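Herbridge Kitchen Training Program
Progress report, April to July

Sorry this is a bit later than planned. Numbers first, then the rest.

Where we are

Second cohort finished in June. 17 trainees started, most stayed to the end, and the ones who left did so in the first two weeks, same as last time. Lunches served at the training restaurant this period: 1483. That's paid covers only, staff meals and tastings not in there. Best single day was 135, the day the street market was on. Kitchen coped. Front of house less so, long waits on desserts.

Menu

Changed over to the summer menu in May. Chickpea stew came off, grilled fish with preserved lemon went on, and the Ait Brahim flatbread stayed because people ask for it. Trainees now cost every dish themselves before it goes on. Two dishes got dropped this way, both lamb. Portion sizes for the fish still too generous, we are working on that.

Bread is the strong point. The dough shift starts at 5:30 am and we expected trouble getting people in for it, but attendance on that shift was better then on any other.

Suppliers

Moved vegetables and herbs to Allell in May. Deliveries come earlier and the invoices are readable. Fish still from the old supplier, price went up twice. Plesotis quoted for dry goods and oil, decent quote, minimum order too big for our store room. Asked them to split the order with the school kitchen next door. No answer yet.

Equipment

Second-hand combi oven in and working. Dishwasher needed the pump replaced, paid out of the repairs line, which is now nearly used up. Walk-in fridge door seal is on its last legs. Still to buy from the grant: one mixer, sheet pans, a label printer, knives for the autumn group.
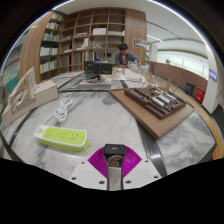

Work placements

Eleven trainees placed for four weeks each, mostly hotel kitchens and two bakeries. Feedback forms back from all but one. Common points: knife work good, timing on the line slow, allergen knowledge very good. Three were offered paid jobs on the spot and took them. One placement was cut short as the hotel closed its breakfast kitchen, we found another at a cafe inside a week.

Money

Spend is on track apart from food cost, which ran high in April and May (fish, mainly) and came back down in June. Cost per trainee for whites and shoes was 110 dollars, under budget. Restaurant income slightly above what we put in the application. Full sheet attached seperately.

Problems

Not enough evening teaching. Trainees want dinner service experience and we only do lunch. Bus service stops early, so late shifts are hard for anyone living out past the river.

Next period

Start cohort three in September, interviews in August. Trial one dinner service a month, fixed menu, two sittings. Get the fridge door fixed before the hot weeks. Would like to move what's left in the printing line over to repairs, please confirm that's ok.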